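September, late afternoon. Spent most of the day on the right arm of the Prerken cell. It stopped again after lunch with the gripper half closed, and the counter read 989 cycles since I last greased the linkage. 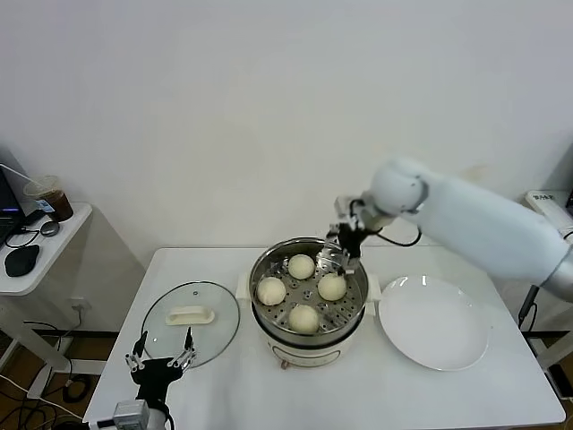 Renato Echeverría
Cell technician, Monura

Took the finger screws out one at a time and wiped the old grease off the pivots. The left side was fine. The right had a dry pin, so I swapped it for one from the Qaisi spares box and put the torque back to the setting in Imad's notes.
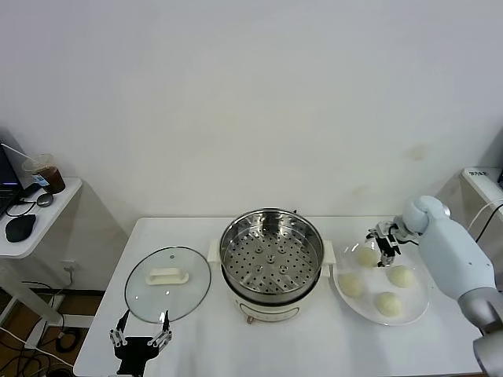 Zero offset on the right wrist was my next job. I moved it by 3 counts and saved the file as 244. For checking it I like the buns on the clear plate, with the fingers pointing down just above one of them, as any tilt in the wrist shows up early there. Imad Boutros wants the same check written into the weekly sheet. I said I'd draft it.

The cable at the wrist needs a new clip. The old one has gone soft and I only had the wide kind.

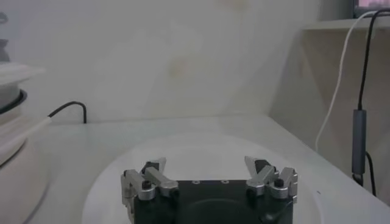
I ordered ten of the narrow ones from Festex, part 2831, and put a tie on for now. Grease again next week. Ask Imad where the small hex key went.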